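I have lived in Rasness long enough to remember when the hardware store would fix your lamp while you waited, and I find I miss that more than I expected to. We throw things out so quickly now! My old Beko dryer quit in August, and the first three people I told all asked which new one I was getting. It needed a belt. The belt cost 40 dollars, and I spent a happy (if rather greasy) afternoon putting it in.

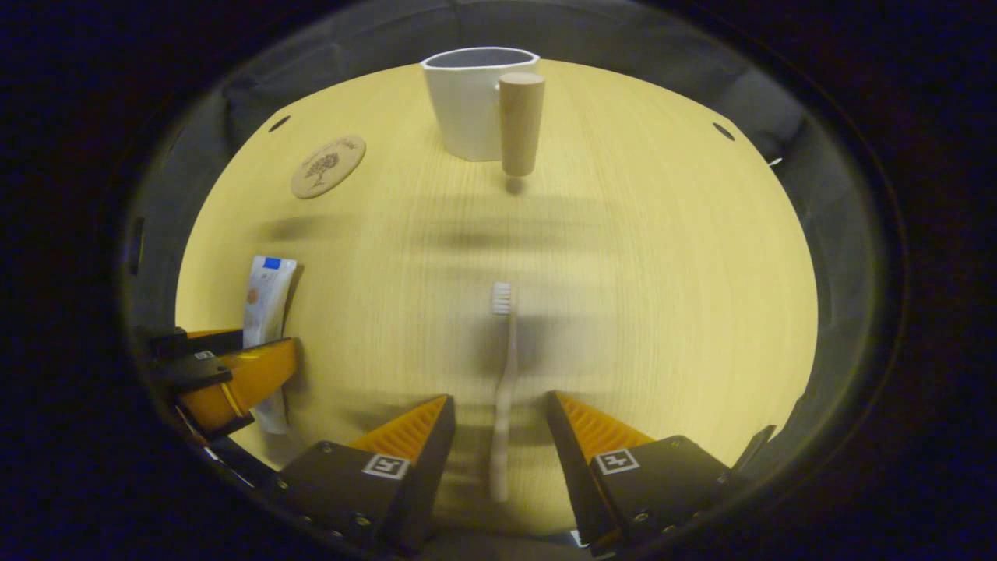

A reader in Cemow wrote to me that she gave up on mending years ago, that her evenings are short and a new toaster is cheaper than an hour of anybody's time. I do see her point -- I've had those evenings too, plenty of them. But I think an hour spent with a screwdriver and the radio on is a pretty good hour, and I would like my grandchildren to have a few of them before every last thing in the house comes glued shut.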